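3.2 The bed as a sorting surface

When we first asked households in Disstead where the laundry gets folded, we expected to hear a good deal about tables, and we did hear a little, but again and again people came back to the bed. It is wide, it is at a comfortable height for most adults, and (as one mother of three put it, laughing) you cannot go to sleep until the job is finished. Of the 31 households we spoke with in July, 15 named the bed as the first place clean clothes are put down. Figure 3 shows the kind of surface we have in mind, a plain white sheet with fabrics lying in heaps.

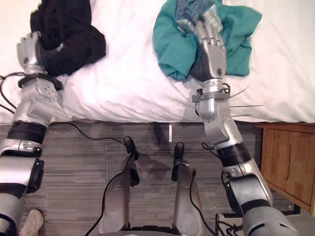
Figure 3. Black and teal fabrics on a white-sheeted bed, with a small blue checked piece caught up in the teal cloth.

Small things hiding in bigger ones came up in nearly every conversation, and we grew rather fond of the stories. Socks travel in pillowcases, handkerchiefs ride along in sleeves, and Strazds, in her lovely early notes on household linen, calls these pieces "lodgers" and gives them a whole page. We have kept her word for them in our coding scheme. 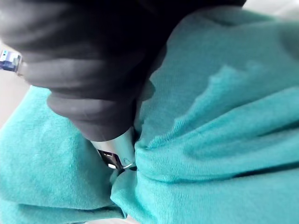 Soft, rumpled cloth also hides its own edges, and this matters a great deal to how people begin. Most of our participants told us they feel for a hem or a seam before they do anything else, and will happily turn a garment over several times until one comes to hand. A few prefer to lift the whole thing and give it a good shake, which brings the lodgers tumbling out onto the sheet. We coded both habits as "opening" and treat them together in Section 4, where the order of the remaining steps is taken up.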